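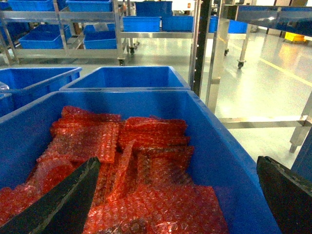

4. Protective Packaging and Return Handling in Small-Parts Distribution

4.1 Background to the case

Earlier sections treated packaging waste as a matter of materials. This section turns to handling. A distributor that ships small goods in padded wrap must decide what happens to that wrap when the goods come back, and the decision is seldom written down. In most of the firms we contacted, returned goods were opened, checked and rewrapped in new material, even when the first wrap was sound. The cost of doing so was booked under general supplies and did not appear in any report on returns.

Vulell is a regional distributor of replacement parts for household appliances. It operates one main warehouse and supplies repair shops directly, with no retail counter. Its goods are mostly flat or shallow items that travel well in soft wrap. The firm was chosen for study because it had changed its return procedure shortly before our fieldwork began, and because it kept handwritten bench records under both the old procedure and the new one. Access was granted on the condition that prices paid to suppliers would not be published.

4.2 The two procedures

Under the old procedure, each returned package was opened on arrival. The part was inspected, matched to its order and placed on a shelf without wrap. New wrap was applied only when the part was sold again. Staff regarded this as the careful way to work, and the written instructions supported them. In practice, unwrapped parts picked up scratches on the shelf, and a share of them had to be sold at a reduced price.

Under the new procedure, a returned package is first examined with the wrap still on. If the seal is whole and the label can be read, the package goes back to stock unopened. If either test fails, the package is opened and treated as before. The rule is short enough to be printed on a card at each bench. It leaves open the question of what counts as a whole seal, and we found that benches differed on this point. Some accepted a seal that had been taped over by the customer. Others did not, and one bench had written its own note on the matter and attached it to the card.

Packages are moved between the receiving area and the benches in open plastic containers. These were in use before the change and were kept afterward. The supervisor of the receiving area had asked for shallower ones, on the grounds that packages at the bottom are pressed by those above, but the request had not been decided when our visits ended. 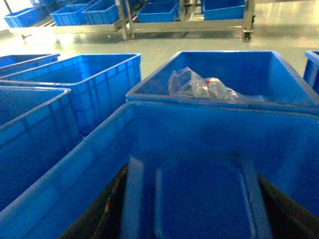
4.3 Data and method

We drew a sample of 3,000 returned packages from the bench records, of which 2,000 were handled under the new procedure and the remainder under the old. Records were kept by hand on ruled sheets and later typed into a spreadsheet by the research team. Where an entry could not be read, the package was left out and another was drawn from the same sheet. The sample covers six benches. Four of these were staffed throughout the study period by the same workers, and we use them for the comparisons of individual practice given below.

The records show the time at which a package was taken up and the time at which it was put down. They do not show what the worker was doing between those times. A long entry may reflect a difficult inspection, but it may also reflect a telephone call or a break. We therefore report medians and make no use of the longest entries. Damage was taken from the resale log, where any part sold below the standard price must be given a reason code. We counted only the codes that refer to surface damage or to a missing component.

Two further sources were consulted. The first was the monthly supply account, which lists rolls of wrap bought from Vestivach, the firm's only supplier of cushioning material during the period. The second was a set of customer complaints held by the sales office. The complaints proved difficult to use, as they were filed by customer and in many cases did not name the part.

4.4 Findings

Handling time fell at every bench after the change. The fall was largest for packages that passed both tests, as would be expected, but it was also present for those that were opened. Workers explained this by saying that fewer packages were waiting and that the bench surface was easier to keep clear. We have no independent measure of either effect.

Surface damage also fell. The resale log shows fewer price reductions for scratches in each month after the change, with the exception of August, when the warehouse was partly reorganized and stock was moved more than once. Reductions for a missing component did not fall. There is some reason to expect the opposite: a package that is never opened cannot be found short, and the loss will come to light only when the next customer opens it. This risk was raised by the sales office before the change was approved. The log does not allow us to test it fully, and the complaints, for the reasons given above, do not settle it.

Purchases of wrap declined, though more slowly than handling time. Part of the difference lies in ordering practice. Rolls are bought in fixed lots, and the supply account records the date of purchase with no indication of when a roll was used.

4.5 Comparison with the Ankrah and Hevis cases

The results may be set beside the two cases in Section 3. At Ankrah, where returned goods are mostly heavy and irregular in shape, a similar rule was tried and withdrawn, chiefly because the wrap rarely survived the return journey. At Hevis the rule was never formally adopted, but workers had begun to follow it on their own - a fact that management learned from our interviews. The Vulell case falls between these. The goods are suited to the rule, the rule is official, and yet its central term is still interpreted bench by bench. Section 5 considers whether a shared definition of a whole seal would alter the rate at which packages are opened.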